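Minutes of the kitchen meeting, Herkholm house
Saturday, 14 October 2023, held standing up in the kitchen and later sitting down in the front room

Present: Csaba Lakatos, Ottó Erdős, Rosalind from the top floor, Pim, both of the Oláh sisters, and me (taking notes, so if your best line is missing, sorry, I was probably writing down the one before it). Seven of us altogether, enough to vote under the house rules. Apologies from Jun, who was at work and sent a long text, read out under item 3.

We started at ten past eleven, after Csaba had found his glasses. Last meeting's minutes were agreed, except that Ottó wants it written down that he didn't "refuse" to descale the kettle. He said he would do it later. Fine -- it's written down.

1. The counter

This was the big one, so we did it in the kitchen with everything in front of us.
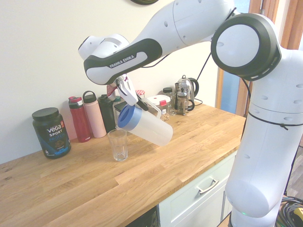

The oak counter, with the pitcher and the bottles along the wall.

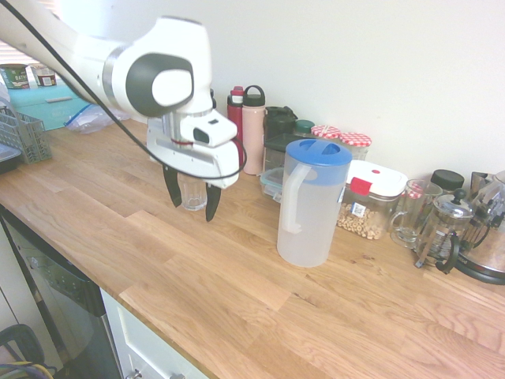
Csaba opened by saying that he likes our counter very much and would like to see more of it. He oiled it himself last spring and feels the back row has been creeping forward ever since. Rosalind said a back row is what the back of a counter is for. We went round on this for a while (longer than I'd have guessed possible!) and then took things one by one.

Water bottles. The red one and the pale pink one live against the wall, and people are mostly happy with that. The complaint is about bottles that come home, get put down with half an inch of something in them and stay that way until the next weekend. Agreed: a bottle can stand at the back if it's been washed. If it hasn't, it goes by the sink, and whoever owns it can expect to be asked about it at dinner.

Protein powder. The Vega tub is enormous and we all know it. Pim offered to move it to the tall cupboard, then remembered that the tall cupboard is full of Pim's rice. The younger Oláh sister suggested swapping them, and Pim said the rice would be worse on the counter, and we agreed that it would. The tub stays until the cupboard is sorted out (see item 4). Pim will wipe up around it after scooping. Pim says this already happens. Several people looked at the ceiling.

Jars. I asked if we could please decide what goes in the jars with the red and white lids. I like those jars and I don't want them turning into places where single rubber bands go to retire. Rosalind wants one for loose tea, and I'd like one for brown sugar. Agreed, with labels. I'm doing the labels, and they'll be in my good handwriting.

The BATH container. It's by the cutting board, up behind the counter. The elder Oláh sister pointed out, very reasonably, that it says BATH on it and we have a bathroom. It will go upstairs. Ottó asked whether it would be missed, and as far as I could tell, it won't.

Plastic bags. Crumpled bags on the counter are to be folded or thrown out. Csaba does the triangle fold and offered to teach it. Two takers so far, and I'm one of them.

2. Water pitcher

We have one pitcher, the one with the blue lid, and a great many opinions. These were the points made:

Ottó wants it kept in the fridge, full, all the time. Rosalind's teeth don't like cold water and she wants it on the counter. I said we could buy a second one. Csaba said that was how we ended up with four colanders.

Vote: counter during the day, fridge overnight. Five for, one against (Ottó), one who said she'd been thinking about lunch. The last person to bed puts it in, the first one up takes it out. Anybody who pours the last glass refills it. I'd like that last bit underlined but I don't know how to do it in this program.

Related: please use the small glasses for water and the mugs for hot drinks. We had a little talk about the tumblers, which everyone likes because they're hard to knock over. Pim has knocked one over. Pim asked for that to be left out and then laughed, so I'm keeping it in.

3. Dishes, the rack and the dishwasher

Jun's text was read out here. I won't copy the whole thing, but the main idea is that the gray rack is for drying and isn't a second cupboard. Clean dry things should be put away by whoever needs the space next, without sighing. Jun also asks that the teal cutting board be stood up to dry after washing, and that the container with the teal lid be kept for food that can be seen and named. Applause for Jun.

Dishwasher: Ottó has read the manual. He believes we've been putting the tall things in the wrong place for two years. He gave a short demonstration with a ladle. We'll try his way until the November meeting and then see whether anyone's plates are any cleaner. Csaba wants it noted that his way was also fine.

Wooden spoons and sharp knives are still hand wash only. Same as always, but there's been some drifting.

We're also nearly out of dishwasher powder. We have been buying Clellomine, the one in the paper sack, and it's done well enough, though the elder Oláh sister says it leaves a bloom on her tea glasses. She'd like to try Wement for one round. Agreed, small box first. She'll bring back her findings and she takes this sort of thing seriously, so please be ready for charts.

4. The tall cupboard

Nobody wants to do it and it has to be done. The plan is that we take out everything on one afternoon, put it all on the front room table, and only put back what someone will speak up for. Rice included. Pim was very brave about this.

The younger Oláh sister will wash the shelves. I'll do the spices, where I've already spotted three open jars of cumin and no paprika whatsoever. Csaba will look at the hinge, which has been making that noise. Ottó offered to supervise and was given the top shelf instead, seeing as he's the tallest.

Anything sealed and in date that we don't want goes in the box by the front door for the food pantry. Anything open and stale goes in the trash, and no rescuing it afterward (you know who you are, and so do I, it was me).

5. Money

The kitchen jar had 973 in it at the start of the day. Csaba counted it twice on the stairs. From that we owe Rosalind 261 for the new tap fitting, which leaves us with 712. Everybody thought that was pretty healthy! Then Ottó brought up the oven seal, and everybody thought so a little less.

Agreed: get a price on the seal before spending on anything else. Rosalind is going to call the shop. If it's up to 537, she can go ahead without asking us. Anything more than that comes back to the November meeting.

Small buys that don't need a vote: dish soap, sponges, trash bags, oil for the counter. Put the receipt in the jar, please, with your name on it. A receipt with a heart drawn on it was found and is lovely, but it can't be paid out.

6. Odds and ends

The cabinet door under the counter, the white one with the little knob, needs to be shut after use. Rosalind has a bruise on her shin and showed it to us.

Bags and baskets on the kitchen floor: can we keep them out of the walking path, especially in the evening when people are carrying hot pans? Hooks were suggested. Csaba has hooks. He went to get the hooks and was gone for most of this item.

The elder Oláh sister would like to bake on the second Sunday of the month and would need the whole counter clear by two. No objections at all, and a lot of questions about what she was planning on making. Walnut roll, she thinks.

Ottó asked if the radio could be turned down before eight in the morning. Yes.

To do before next time

Me: jar labels, spices, type this up
Pim: rice, wiping around the tub
Csaba: hinge, hooks, bag folding lesson
Ottó: top shelf, dishwasher trial
Rosalind: call about the oven seal
Elder Oláh: Wement test
Younger Oláh: cupboard shelves, BATH container to go upstairs
Jun: gets the tea towels, as Jun wasn't there to say no

We closed at twenty to one and had soup. Next meeting is in November, date to go on the fridge once Jun has the new shifts. If I've got anything wrong, leave me a note under the lemon magnet and I'll fix it.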